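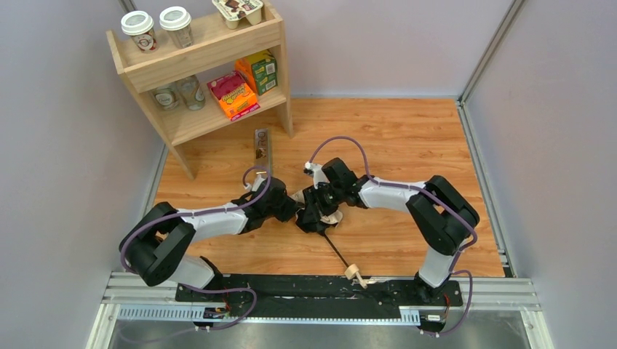

Leave the Shelf Half Empty

Most advice on kitchen storage starts with a purchase. You buy a set of bins, or a rack that hangs inside a door, and then you fill it. I have followed that advice in three apartments and ended up each time with more things and less room. My view now is that a small open shelf with two levels is enough for what a person eats and drinks between meals, and that the work lies in clearing it.

I mean the snack shelf, the one that collects coffee cups with their lids still on, a pack of yogurt or pudding somebody set down, a couple of jars and a box or two of something. I don't mean pots or flour. Those are used for cooking and they tend to go back where they came from. Snack things don't go back, because they never had a place to begin with.

Closed cabinets get the blame for clutter less often than they should. When I lived in Seltby I had 70 inches of cabinet along one wall and could not have told you what was in it. When I moved out in October I threw away two grocery bags of food, most of it crackers. An open shelf shows you what you have. It also shows your guests, and I think that is a fair price.

Paper is the real problem

Food gets eaten sooner or later. Packaging just stays. A paper bag is the worst of it, in my opinion, because it seems too useful to throw out. You fold it once and put it beside the boxes. The next time you reach for something it gets shoved back, and after a few days it is a wad with creases running every way. You won't carry anything in it again. I know people who keep a drawer of these bags, and I used to be one of them. My count when I finally emptied the drawer was just short of 100.

My friend Weronika Tokarz disagrees with me here. She flattens each bag the day it comes in and uses it for vegetable scraps, and she does it every time, so I can't say the system fails. I can say that it works for Weronika. A bag that has already been crushed into a ball is past her method as well as mine, and should go in the recycling, or the trash if there is grease on it.

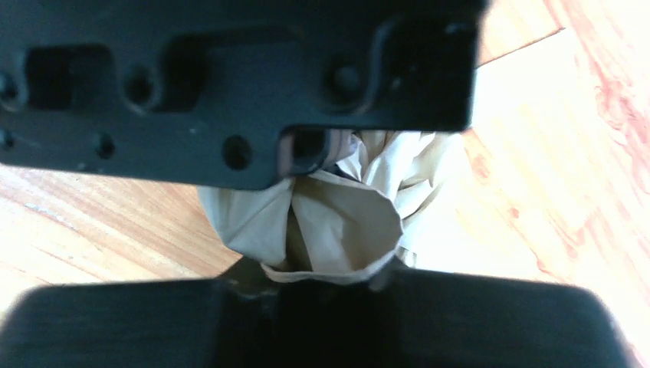
The small pieces

After the bags come the scraps: torn strips of paper, bits of tape, the seal from under a lid. They weigh nothing and they get everywhere, mostly onto the floor under the shelf. On a wood floor a tan strip can lie for a week before anyone sees it, especially where the grain is busy. I have stopped sweeping these up as a first step. A broom pushes a thin strip flat against the boards or under a leg of the shelf. Picking it up by one end takes a second and the strip comes with you.

People object that this is fussy, and that a kitchen where someone bends down for every scrap is no place to relax.
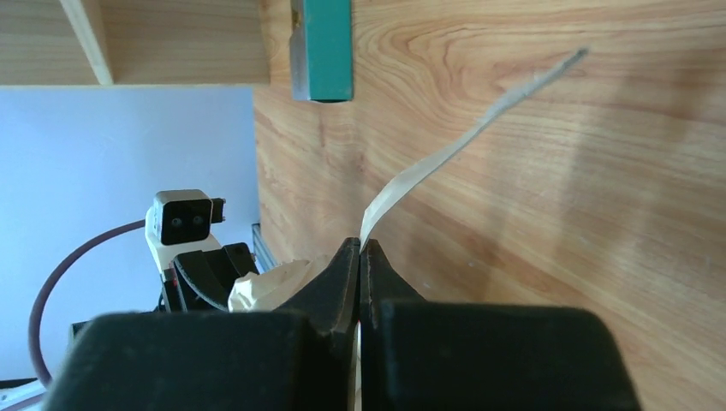

I take the point, but I would answer that the fuss comes from leaving it. One scrap is a second of work. A month of scraps is an afternoon with the furniture pulled out, and by then you resent the whole room. Octavio Villanueva, who shared the Foston apartment with me, cleaned in the second way, four times a year, with music on. He enjoyed it. The floor was very good for a week afterward.

What I do is simple enough. In the evening I look at the shelf from top to bottom. Cups go first, since a paper cup with a lid looks full whether or not it is, and I have knocked over enough of them to check. Anything that belongs in the refrigerator goes there. Jars can stay out on the lower level if the lids are tight. Boxes I pick up and shake, and if nothing rattles they get flattened.

Then I leave the gaps alone, and this is where I part ways with most organizers. They see an open stretch of shelf and want a basket on it. I have seen a two-level shelf that would have been fine bare get 500 dollars' worth of matching containers, and within a season the containers held tape, batteries and old menus. A gap is where tomorrow's groceries sit while you decide about them. Fill it and they go on the counter instead – and then on a chair.

I don't expect to convince the drawer people. If you keep bags, keep them flat. And look under the shelf once in a while, near the front leg on the right. Mine always end up there.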